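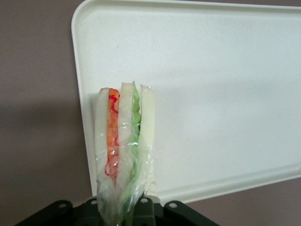 Wrapped sandwiches for a snack table — how far ahead can I make them?

clulline602
Hello all, and thank you in advance because this group has rescued me before. I'm setting up a snack table in October for my daughter's school music evening, and I'd love to have the sandwiches cut, wrapped and out of the way before people arrive. I'm thinking of white bread with lettuce and something with a bit of color to it, three slices high so they look generous. Doors open at 6 and I could start after lunch. Will the bread go soggy? And do they go on a tray or in a basket?

Markos Economou
I've done plenty of these for our choir and you'll be fine, I promise. Dry the lettuce really well (I roll mine in a clean dish towel and leave it there while I butter), then butter every slice right out to the crust. Wrap each one snugly in clear film and keep them in the fridge until shortly before the doors open. I like a tray for sandwiches, with the cut side showing so people can tell what they're getting — my aunt swore by a basket, but they slide down and squash each other. Put the drinks right behind on a rack with a second level and you save a lot of table.
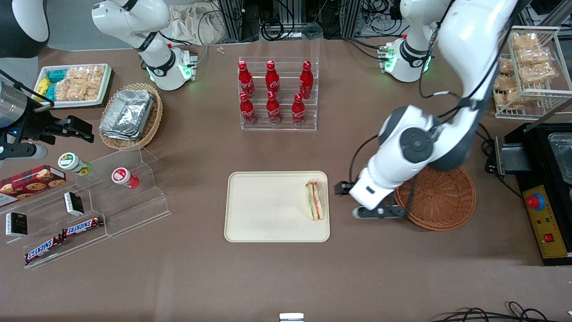
Sandwich on the tray, sodas on the two-tier rack behind, basket off to the side.

onano_300
Just buy them lol. But if you do make them, skip tomato, it leaks.

clulline602
Thank you both! Tray it is, and I'll keep the basket for napkins. Markos, do you salt the butter or leave it plain?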